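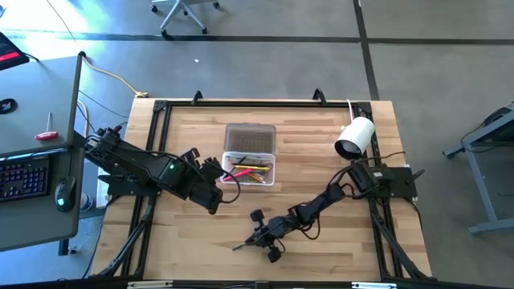 From Novel to Stage: Measuring What Is Kept in a Small-Scale Adaptation of "Brullach"

Korkor Yakubu
Project report, Adaptation and Performance
Submitted 5 May 2020

1. Background

"Brullach" is a novel of 600 pages set in a river town during one flood season. It has a first-person narrator, Wurik, who is eleven when the book opens and grown up when it ends. The stage version studied in this report was written for the Grestaner, a studio theater with 200 seats and no fly space. The script runs two hours with one intermission.

The project asked which parts of the novel were carried into the script, which were dropped, and which were replaced by something that has no source in the book. It did not ask whether the play is good. Audience response was left out of scope at the proposal stage.

2. Method

The novel was divided into scenes. A new scene was marked whenever the place changed, or when the time moved forward by more than a day. Passages of reflection with no fixed place were logged separately as "narration." The script was divided in the same way, using its own stage directions.

Each script scene was then matched to the novel under one of four codes:

K: kept, with most of the dialogue taken from the book
C: combined from more than one scene in the book
M: moved to a different point in the story
N: new

A scene could carry both C and M. Codes were assigned on a first reading and checked on a second, after a gap of a week. Where the two readings disagreed, the second was used and the change was noted in the log.

3. Results

3.1 Plot

The main line of the flood survives in full. The largest cut is the section in which Wurik's aunt goes to work at the cannery. In the novel this takes up nearly 600 paragraphs. In the script it is one speech, given by the aunt while she folds sheets. The speech was coded C.

The schoolhouse fire was coded M. It falls late in the book, after the water has gone down. In the script it closes the first act.

3.2 Narration

Almost none of the narration is spoken. The adult Wurik does not appear on stage until the last scene. Information that the narrator gives in the book is passed to other characters, mostly to the ferryman Odoi, whose part grows as a result. In the novel Odoi speaks seldom and is usually reported by someone else. In the script he opens both acts.

3.3 New material

Most N scenes are short and cover costume or set changes. The exception is a quarrel between Odoi and the aunt over the price of a crossing. It has no source in the book, although two lines echo a letter in the third part.

4. Discussion

The pattern of cuts follows the limits of the stage. Scenes on open water were dropped or reported, and scenes in kitchens and on porches were kept. The cannery section would have needed a crowd, and the cast is small.

The effect on point of view is harder to place in the coding scheme. With the adult narrator held back, the audience learns about the father's debts at the same time the child does. A reader of the novel knows about them from the first chapter. None of the four codes records this, because the scenes themselves were kept nearly word for word. A fifth code for changes in what the audience knows was tried on the first act and given up. It depended too much on the reader's own guess about what had been understood.

5. Limits

Only the rehearsal script was available. Later cuts made in the room are not reflected. The rule for marking scenes worked poorly in the fourth part of the novel, where Wurik is ill and the time is unclear, and the scene breaks there should be treated as approximate.

The full coding log is attached as Appendix A. Scene titles in the log are mine and do not appear in either text.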